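**Plekport gripper kit – worth it for bottle sorting?**

**tarnside**
Has anyone used the Plekport kit from Ivico? We're pricing one for a small refill line. It's the two-finger version with the wrist camera. The sales sheet says 200 picks an hour on mixed bottles, which seems high to me.

**Bakker_fan**
We had one on trial in November. It's fine on upright bottles. On their sides we got 65 an hour at best, and you have to tune the grip force for each bottle type. Support was slow too.

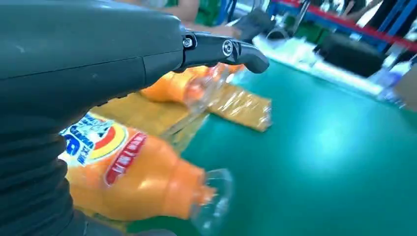 Candela Paredes

We're running orange bottles lying down at the moment, labels and all. I don't agree that it's slow. The default approach height is too cautious, so drop it by 5 mm and try again. Our rate went up by almost half. Clear necks are harder for the camera than the coloured bodies, so I teach it to go for the body.

**Bakker_fan**
We did lower it. It clipped the bench and faulted. Which firmware are you on?

**Candela Paredes**
The one it shipped with. Was your bench level? Mine needed packing under one leg.

**tarnside**
Thanks both. Does the price include the finger set?

**Bakker_fan**
One pair. Spares are extra, and ours took 20 days to come. I'd get a quote from Sturkotance as well – their arm is dearer but the fingers swap without tools.

**Candela Paredes**
Fair point on the spares. I'd still ask Ivico for a trial first.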